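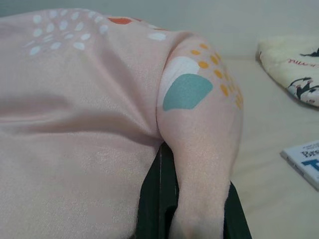 T. Reddy

Workshop notebook > Textiles > Pilling

Print | E-mail

Jan 16, 2019

Second run on brushed knits, Jundton bench. Drum lining changed before the start; the old one had gone smooth and was giving low pill counts. Pink ground with scattered print done first, plain ones after.

Counter read 1,126 at the first stop. Pilling grade 3 on the plain ground, almost 3 over the printed areas. The print binder seems to hold the surface fibres down. Would like to see the same on the Ollesine cloth before putting it in the report.

Lint trap blocked again. Cleared it, no effect on the readings as far as I can tell.

Grading lamp: the sheen of the nap changes with brushing direction and throws the grade off. Lay all pieces nap down, same way up as the reference set.

To do: cut 2 more pieces from the Fladus roll, well in from the selvedge. Lining to be checked again in March.

Filed under: Fabric testing, Abrasion and wear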